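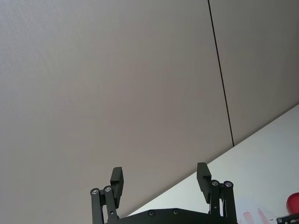
Nanami Sugawara pergunta se dá para comprar só a pinça, sem o braço, e se a garra paralela do kit Kulel serve num braço que ela já tem no laboratório. A resposta curta: serve, mas com o adaptador, que é vendido à parte, e a câmera do punho precisa ser recalibrada depois da montagem.

Kulel – kit de pinça com câmera no punho
Ficha dos dados de avaliação
Atualizado em 5 de set. de 2024

O que é

Gravações feitas durante a avaliação do kit Kulel, vendido pela Kavia. Pinça paralela preta, dois dedos, câmera pequena no punho. Avaliação nossa, kit comprado com dinheiro nosso. Sem patrocínio.

Conteúdo

Cerca de 3000 episódios curtos, gravados em 7 postos de trabalho. Vídeo do punho, posição das juntas, abertura dos dedos. Força não tem – o sensor é opcional e não compramos.
Episódios com falha ficam no conjunto, marcados com falha = 1. Não filtrar sem olhar antes.

Estrutura

episodios/ – um diretório por episódio
calib/ – calibração da câmera, um arquivo por posto
notas.csv – comentários do operador, texto livre, ortografia como veio
splits/ – treino e teste. O teste tem só postos que não aparecem no treino

Como usar

Baixar, descompactar, rodar verificar.py. Se reclamar de hash no posto 5, baixar de novo só esse pacote, o primeiro upload foi corrompido.
Os tempos estão em milisegundos, contados do início do episódio. Juntas em radianos. Abertura dos dedos de 0 (fechada) a 1.

O que achamos do kit

Montagem rápida, manual ruim. A versão em português parece traduzida às pressas e troca os nomes dos conectores em duas páginas.
Dedos firmes, abertura boa para objetos pequenos. Com peça lisa e redonda escorrega mais do que gostaríamos; com as almofadas da Masri melhorou bastante, mas aí muda a calibração.
Câmera: ok com luz uniforme. Perto de superfície branca a exposição automática demora a acertar. Travar a exposição no driver resolve quase sempre.
Suporte da Kavia respondeu rápido nas duas primeiras vezes, na terceira nem tanto. O firmware de março quebrou a leitura de abertura, voltamos para o anterior e ficamos nele até o fim.

Limitações

Tudo gravado num único prédio, em Plovville. Pouca variação de luz. Dois operadores, os dois destros.
Sincronia entre vídeo e juntas às vezes deriva nos episódios longos – ver coluna atraso_ms.
Não serve para comparar pinças de outras marcas, o protocolo foi pensado para esta.

Licença

Uso livre para pesquisa e ensino. Uso comercial, escrever antes.

Pendente

Subir as calibrações refeitas com as almofadas Masri
Corrigir nomes de coluna repetidos em notas.csv
Traduzir essa ficha pro inglês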